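2019年1月1日，实验室，就我一个人

新年第一天跑来看面团，我妈在电话里叹了好长一口气。没办法，酸种不过节！这批是去年八月从 Drukelow 带回来的老种，养到现在脾气总算稳了，我可不想因为放假让它饿两顿。

先记昨晚的喂养。黑麦粉换成了 Metau 磨坊的新一批，闻着比上一批甜一点，颗粒也粗。比例没动，还是种、粉、水一比二比二。Valentin Aigner 一直劝我把水再减一点，说硬种酸得更沉稳，我嘴上答应，手上还是照旧（Valentin 你要是翻到这页，别骂我，下周就试）。

早上进门第一件事是开盖闻。味道很好，有点像青苹果皮，后面跟着一点酸奶味，没有上个月那股指甲油味儿。表面鼓得圆圆的，中间刚开始往下塌，差不多正是该用的时候。我要是再赖一会儿床就错过了。

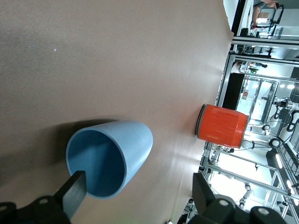 面团这边做了两份，除了静置方式，别的都一样：

- A 份：粉和水先拌匀静置，再加种和盐
- B 份：全部一起下，直接揉

水量都是百分之七十。A 份摸上去明显更顺，拉开能透光，边上也不怎么扯破。B 份前半段黏得我想摔盆，折叠两次以后才慢慢有了样子。Noreen Mac Suibhne 之前说，粗粉一定要先让它喝饱水，我当时觉得她太讲究，现在服气了。她那本写满铅笔字的配方本什么时候能借我抄一遍啊？

分割前称了一下，A 份884克，比配方算出来的略少，大概都粘在刮板和我手上了。B 份忘了称，直接进了发酵篮，等我想起来已经撒好粉盖上布了，懒得再倒出来。下次把秤放在篮子旁边，别放水池那头。

说到秤，Nägeli 那台又开始跳数，放着不动它自己能往上爬。换了电池好一点，过一会儿又犯。称盐的时候我改用小秤，大家这几天也先这么用吧，盐差一点点，吃起来真的很明显。

烤的部分：A 份进炉后长得很漂亮，割口翻起来一只大耳朵，我一个人在炉子前面喊了一声。B 份摊得开一些，割口也浅，不过我怀疑是我那一刀犹豫了，刀片该换了。皮的颜色两个差不多，都偏深，我喜欢深的，怕苦的人请自己调低炉温。

切开等了很久（忍得很辛苦）。A 份气孔大小不一，芯子湿润，凉了以后酸味才出来。B 份密一点，抹黄油反倒更合适，我中午就着汤吃掉了小半个。要说只看口感，我不觉得 B 份输了多少，费的工夫也少，平时赶时间完全可以这么做。

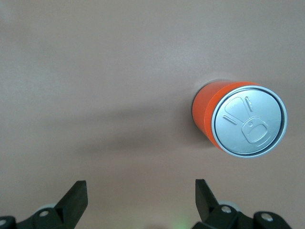 ## 接下来要做的

- 硬种试一轮，水减到 Valentin 说的那个量，连喂几天再上面团
- 重做 B 份，这次换新刀片，记得称重
- Metau 的粉留一小袋密封好，等下一批来了对着闻
- Zendine 的发酵箱下层好像偏凉，放支温度计进去过一夜看看
- 剩下的 A 份切片冻在冰柜上层，谁来谁拿，给我留两片边

老种已经喂好放回冷藏，盖子没拧紧，是故意的，别帮我拧上。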